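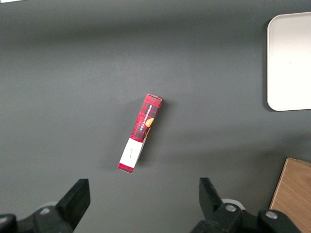

What is a layover?

A layover is the wait between two flights on the same journey. Suppose you want to fly from Gralley to Birkville, but no plane goes straight there. You fly first to Ammann, which is 371 miles away. You wait in the airport, then board a second plane for the last 589 miles.

What happens to the bags?

If both flights are on one ticket, the airline usually moves large bags between planes. Each bag has a label with a bar code - machines read it and send the bag to the right place.

How long is the wait?

It varies. Airports set a shortest time allowed for changing planes, and tickets are sold to fit it. A wait of 2 hours is common.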